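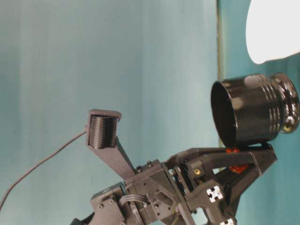

Notice to Readers: The Black Cup and Its Proper Use

The purpose of this entry is to record the arrangements adopted on my work table during the past month for the sorting of small translucent pieces. Readers who followed the earlier entries on button tins and bead trays will be familiar with the general approach. Those who did not are advised that this journal deals with the keeping of small things, and with little else.

The pieces in question came to me in a single biscuit tin from Rhona Morrison, who was clearing her late aunt's sewing room. They consist of coloured cubes, a quantity of clear chips and a number of items that neither of us could name. The tin was stated to contain 1,000 pieces. No check of that figure has been undertaken.

Three kinds of surface were considered. White paper was rejected at an early stage, as the pale chips disappear against it. The bare table top has a grain that catches the eye. A plain teal surface was finally adopted, and it has been retained for all later sessions. Orange and red stand out upon it very well. Clear and white pieces are less distinct but can be found by a patient person under a good light.

The vessel is a round black cup with a glossy finish. I acknowledge that a glossy cup was not the unanimous recommendation. Archie Hepburn wrote in January to argue for a shallow saucer, on the grounds that one can see to the bottom of it, and his point is accepted in part. The interior of a black cup is very dark and full of reflections, and small pieces placed in it are not easily inspected. A saucer, however, is readily upset by a sleeve.
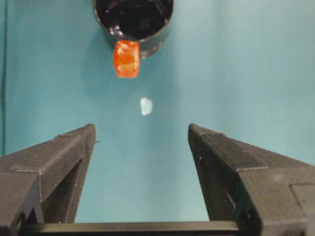 Reading time: 4 minutes

The orange cube at the lip of the cup may serve to illustrate the first rule of the table, namely that a piece is not regarded as put away until it lies wholly within the vessel. Pieces at the rim are to be treated as still outstanding. The same applies to stray fragments such as the small white one on the teal, which is easily overlooked beside so bright a neighbour.

The second rule concerns order. Coloured pieces are dealt with first and pale pieces afterwards. Senga Dunbar has proposed the reverse, and I have undertaken to try her method for one full session before forming a view.

The third rule is that no drinks are permitted on the table during sorting. A black cup used for pieces should not be confused with a black cup used for coffee, and I regret to say that this provision was introduced after an incident.

Finished batches are transferred to lidded jars and labelled by colour – 31 jars at the last reckoning, of which the greens occupy rather more than their share. The remaining contents of the tin will be addressed in the new year. Correspondence on the matter of saucers may be left in the usual place beneath this entry.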